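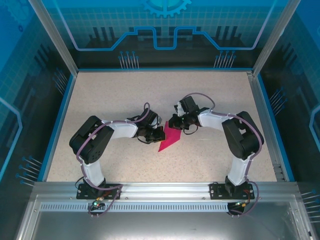

Folding cell (workplace automation)

A folding cell is a boxed-in bench where a pair of small robot arms handles flat, floppy stuff that people used to fold by hand. I've worked next to them at Remov for 6 years, so take this entry as a view from the floor (corrections welcome!).

History

Our first cell, the Nulik, came in one August and replaced a long table where 11 of us stood all shift. Hnat Tymoshchuk taught most of us to run it, and he still gets called over when a fold comes out crooked.

Effect on workers

My wrists feel great, I'll say that! But the job is lonelier now. You load, you watch, you clear jams, and the talk that used to go on across the table mostly happens at lunch. Pay went up a grade for anyone who finished the 15-hour course, and a few folks moved over to the Redlow building and like it there.

See also: Seidel bench, hand folding, shift rotation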